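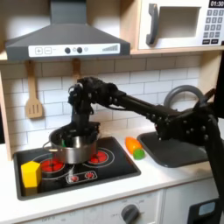
Why is there a hood over a stove?

It catches the steam, smoke and grease that rise from the pots, so they don't spread through the rest of the house.

200 shares | 18 comments

A kitchen is a room full of parts that each have a job. A play kitchen copies many of those parts in a small size, so it is a good place to learn what they are for. You can walk up to a real one afterward and find the same things, only bigger and higher up. Do your looking when the stove is off and a grown-up knows you are there.

The cooktop

The cooktop is the flat part where pots and pans go. The spots that get hot are called burners. On the toy cooktop in the picture the burners are printed in red, and two of the larger ones have thin white rings around them. The red is only a drawing. You can put your hand on a drawing all day.

On a real glass cooktop the rings are there to show the cook where to set the pot. A big pot goes on a big ring and a small pot goes on a small ring. If a small pot sits on a big burner, some of the heat goes into the air and is wasted. If a big pot sits on a small burner, the middle of the soup gets hot while the outside takes its time.

There are different kinds of real burners. A gas burner makes a ring of blue flame. An electric burner gets hot when electricity runs through a metal coil, and the coil can glow red or orange. An induction burner uses a magnet effect to heat the pot itself. A pot made only of copper or glass won't work on most induction burners, and that is why some people test their pots with a fridge magnet before they buy an induction stove. If the magnet sticks to the bottom, the pot will work.

Remember that a burner can be very hot after it stops glowing. At our house the rule is to stay away from the stove for 15 minutes after dinner is cooked, and longer if the little warning light is still on.

The pot

A pot is deep, with tall sides. A pan is shallow. Soup, pasta and potatoes go in a pot because they need a lot of water around them, and the tall sides keep the bubbling water in.

Many pots are made of stainless steel. Steel is mostly iron with a little carbon. Stainless steel has another metal called chromium mixed in, and this keeps it from rusting. When it is clean and smooth it also works a bit like a mirror. The pot in the picture is stainless steel, and its silver sides pick up the red of the burners. Try it with a shiny spoon and a red crayon. Hold the crayon close to the spoon and you will see a stretched red stripe.

On a real stove, pot handles should be turned in over the counter or toward the back. A handle that sticks out over the front is easy to bump.

The counter

The counter is the flat top where food gets washed, cut and mixed. It has to be hard, smooth and easy to wipe. Real counters are made from stone, wood, steel, tile or a thin tough sheet glued on top of a board.

Kitchens are often set up so that there is a bit of counter between the cooktop and the sink. This is the busy place. A carrot comes out of the sink, gets cut up on the counter and goes into the pot, without anybody carrying it across the room. You can see a toy carrot lying in that very spot, next to the cooktop, with its green leafy top still on. The leafy top grows above the ground and the orange part is the root. When you eat a carrot you are eating a root. Beets, turnips and radishes are grown for their roots too.

The sink and the faucet

A sink is a bowl set down into the counter. The water runs in from the faucet and out through a drain in the bottom.

Under a real sink there is a bent piece of pipe called a trap. Have a look the next time someone opens the cabinet. The bend always holds a little water, and the water blocks smells from the sewer so they can't come up into the kitchen. The trap also catches things that fall down the drain by mistake - rings, bottle caps, the small wheel from a toy truck.

Faucets come in different shapes. Some are short and low. Others go up and over in a tall arch, like the gray one behind the toy sink. A tall arch leaves room underneath for a big pot, so the cook can fill it or wash it without tipping it sideways.

The tiles on the wall

The wall behind a stove and sink gets splashed. Water splashes, sauce splashes, and hot oil spits out in tiny drops. Paint can stain, so many kitchens have tiles there. This part of the wall is called a backsplash.

White tiles shaped like small bricks are called subway tiles. They got the name from the New York City subway, where tiles like this were put on the station walls more than a hundred years ago. They were easy to wash and they made the underground stations look brighter.

Look at how the rows are arranged. Each row is moved over a little, so the lines going up and down don't match the row below. Bricklayers do the same with bricks. In a brick wall it makes the wall stronger. On a tile wall it is mostly there for looks. The lines between the tiles are filled with grout, a paste that dries hard and keeps water from getting behind them.

The things that hang up

Cooks like to keep their tools close. Some are kept in a drawer and some in a jar, and some hang on hooks. A wooden spatula with slots in it can lift food out while the water or oil runs back through the slots. Wood doesn't carry heat well, so the handle stays comfortable to hold, and a wooden tool is gentle on the bottom of a pot. Metal carries heat quickly. A metal spoon left standing in hot soup can get too hot to touch.

The hood

Back to the question at the top. Hot air is lighter than the cooler air around it, so it rises, and it takes steam and tiny bits of grease along. The hood is wide at the bottom so that it can catch as much of this as possible. In a real hood there is a fan inside, and the fan pulls the air up through a filter. The filter traps the grease. In some houses the air then goes outside through a duct. In others it is cleaned and blown back into the room.

A toy hood usually has nothing inside it. It has the right shape though, wide below and narrower above.

Something to try

Build a kitchen from a cardboard box. Turn it so the open side is at the back. Draw the burners on top with a red marker, two large and two small, four in all. Ask a grown-up to cut a hole for the sink and set a plastic bowl in it. For the backsplash, glue a sheet of white paper onto a piece of cardboard and draw the tiles with a gray pencil and a ruler. Start every second row with half a tile. For vegetables you can use blocks, felt, or balls of green and orange paper.

Then make some soup. Think about where your hands go first, where they go next, and whether you have to reach across the cooktop to get to the sink. If you do, move something.

Written by Brendan Hennessy

Comments (18) - showing 4

Yen-ting Hsu
My class built the cardboard kitchen in November. We used a shoebox lid for the cooktop and it worked fine. The half tile at the start of the row took some explaining.

kitchen_gran
We had the magnet on every pot in the house by bedtime. Two of mine failed.

Theo, age 7
I looked under the sink and the pipe is bent. Does the water in it ever get old?

Brendan Hennessy
Theo, new water pushes the old water out each time somebody uses the sink. If a sink isn't used for a long time, the water in the trap can dry up and then it starts to smell. Running the faucet for a little while fills it again.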